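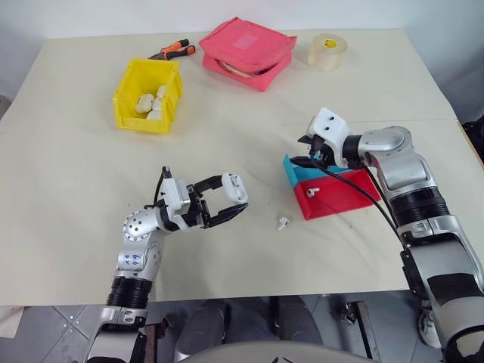 Taller y automatización

¿Ya hay máquinas que guarden auriculares en su estuche, o sigo pagando manos?

Publicado en mayo por Mirador_Sur
17 respuestas · 40 personas siguen este hilo

Hola a todos, y perdón de antemano porque me voy a extender. Llevo un taller pequeño de reacondicionado en Resdale: nos llegan auriculares inalámbricos devueltos, los limpiamos, los probamos y los volvemos a meter en su estuche de carga para que salgan otra vez a la venta. Al mes pasan por la mesa casi 3000 estuches, y aunque la prueba de sonido ya la hace un banco bastante decente, la parte tonta del trabajo sigue siendo toda a mano: sacar el estuche blanco del cajón, abrir la tapa, coger cada auricular, girarlo para que entre con el palito hacia el lado correcto, cerrar y dejarlo con los demás.

Un comercial de Lindqvist me ha ofrecido una célula con dos brazos y me asegura que esto «ya está resuelto». Yo he visto vídeos preciosos de robots doblando camisetas y vaciando lavavajillas, pero también he visto mi mesa un viernes por la tarde, con la cinta de embalar, los alicates y los auriculares cada uno mirando para un sitio, y no sé qué pensar. Somos cuatro personas y no quiero despedir a nadie, lo que quiero es que dejen de irse a casa con las muñecas doloridas. ¿Alguien lo tiene funcionando de verdad, a diario? ¿Y de paso, sirve de algo esa misma máquina para recoger el taller al final del turno?

Gracias por leer hasta aquí, de corazón.

Compartido 12 veces

tornillo_y_medio
Respondió en mayo · 40 votos

¡Hola, Mirador! Me ha encantado tu pregunta porque pasé por lo mismo con audífonos y cargadores pequeños, así que te cuento con calma, con lo bueno y con lo menos bueno.

Coger el estuche no es problema. Es grande para una pinza, tiene los lados bastante rectos y, si los dedos llevan una almohadilla rugosa, aguanta bien aunque el plástico sea brillante y resbaladizo. Donde se nos iba el tiempo era en la tapa. Hay que sujetar el cuerpo con una pinza y empujar la tapa con la otra justo por el borde, y como la bisagra tiene un imán, o no se abre o se abre de golpe y te gira el estuche entre los dedos. Nosotros acabamos puliendo las puntas de una de las pinzas hasta dejarlas casi en forma de uña, y mejoró muchísimo. 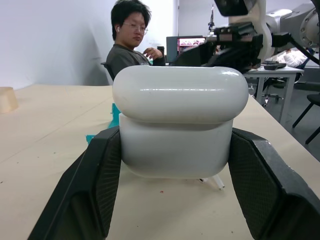

Luego está el auricular, que es otra historia. Es pequeño, redondeado por un lado, con un palito por el otro, y puede caer en la mesa de cualquier manera. Si lo coges por donde no es, ya no entra en el hueco, y entonces la máquina tiene que dejarlo y volver a cogerlo, y eso a una persona le cuesta un giro de dedos sin mirar siquiera. Lo que más nos ayudó fue darle una bandeja donde pudiera apoyarlo y recolocarlo antes de meterlo. También ponerle cámaras en las muñecas, para que los propios brazos no taparan la pieza justo en el momento delicado.

¿Funciona a diario? En mi caso sí, pero despacito — una persona con práctica le gana de largo — y siempre con alguien cerca. Lo dejamos trabajando mientras el equipo hace pruebas y embalaje, y cada tanto alguien se levanta a recoger el auricular que se ha ido rodando. Las muñecas lo agradecen, eso te lo digo con cariño y con conocimiento de causa.

Mi consejo sería que le mandes al comercial una caja con tus estuches, los feos y rayados también, y que te haga la demostración con esos, sin ordenarlos antes. Y pídele que te deje ver una tarde entera, porque en diez minutos todo parece fácil. Si te enseña solo los nuevos y bien colocados, sigue buscando.

Responder · Compartir

la_de_las_cajas
Respondió en mayo · 12 votos

Yo solo puedo hablar de lo de recoger el taller, y ahí te diría que todavía no. Probamos un equipo de Truteck para despejar la mesa al cierre y con las piezas rígidas se apañaba bastante bien, las metía en su cajón amarillo y tan contentos. Pero con las bolsas de tela, los cables y los guantes se hacía un lío tremendo, porque cambian de forma en cuanto los tocas. Al final la mesa la recogemos nosotras escuchando la radio, y tardamos menos de lo que tardaba él en pensarse la primera bolsa. ¡Mucho ánimo con el taller, que suena precioso!

Responder · Compartir

pepinillo77
Respondió en mayo · 1 voto

Mi cuñado tiene un robot aspirador Sonow y se le atasca en la alfombra, así que imagínate con auriculares. Yo compraría cajones con separadores y ya.

Responder · Compartir

Contacto · Normas de la comunidad · Volver arriba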